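2022-06-11
Posted by Refilwe Mokgethi

Re: Swing tags and labels, switching to Kundar

Remedios Javier wrote:
> Kundar have come back with 337 dollars for the full run of
> swing tags, and they say the uncoated stock will hold the
> dark green as well as the coated one did. Turnaround is 10
> working days. Unless anyone objects I'd like to book it
> and have them do the Kimari labels in the same job.

I object a bit.

The price is fine. My trouble is with "will hold the dark green". We heard the same from Van Loon in April and got something closer to wet slate. Uncoated paper soaks up ink and the colour goes flat, whoever is running the press. Has Kundar sent a printed proof, or only a PDF? I wouldn't sign off a colour from a screen, mine or yours.

I also can't tell what's in the 337. Does it cover drilling and stringing? Flamo looked cheap too, until finishing and freight went on and the bill came to 808.

Before we book, I'd want these from them:

1. A proof on the real stock, with the green and the small grey type both on it.

2. Finishing itemised on the quote, and freight to us included.

3. A straight answer on who pays for a reprint if the colour is off. 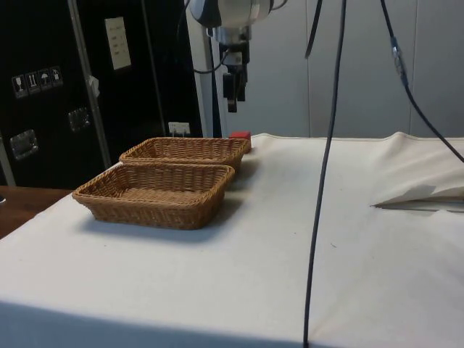

4. Five loose Kimari labels on the adhesive they plan to use. The last lot lifted at the corners and I'm not keen on doing that again.

If they balk at the proof, that tells me enough. I'm happy to be wrong about the stock, but I'd like to be shown.

Remedios, can you forward their whole email to the list, including the bit about turnaround? I'd like to know if the 10 days starts from the order or from when we approve the artwork.

Refilwe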